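Progress report to the Celtance small grants desk
Project: shared workshop arm, Backlund Street
Thursday, October 30, 2025

Print this page | E-mail this page

You asked for a plain account, so I'll start with the money. Of the $900 awarded, $200 is left. Most of the rest went on the wrist and the gripper, and I still doubt we bought the right wrist. Jislow's guide says the job takes a weekend. We are in our fifth week.

The arm moves on command and goes back to its start position most days. Ingvar Riis logged 40 pick attempts with a foam block and counted 20 as good. I would have passed fewer, as he allows a block that slips and is caught again. The two fingers now have a clear cover over the mechanism behind them, and the cable is the ribbed black kind.
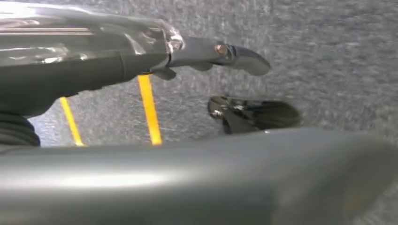 Will the arm be sorting parts by January, as the application said?
I don't expect it to. Sorting needs a grip that repeats, and half our attempts fail on a soft block with square sides. Small screws will be worse.

Ingvar thinks new finger pads will fix most of this. I'd like to see another run of 40 before we spend the last $200 on them. The software side has not moved since the last report, and the members who offered to write it have not set a date.

We ask for no more money at this stage.

Recent reports
Sustmont bench lathe: final report
Dust extraction: second report
Shared workshop arm: first report

Contact | Copyright Sustmont Workshop | Back to top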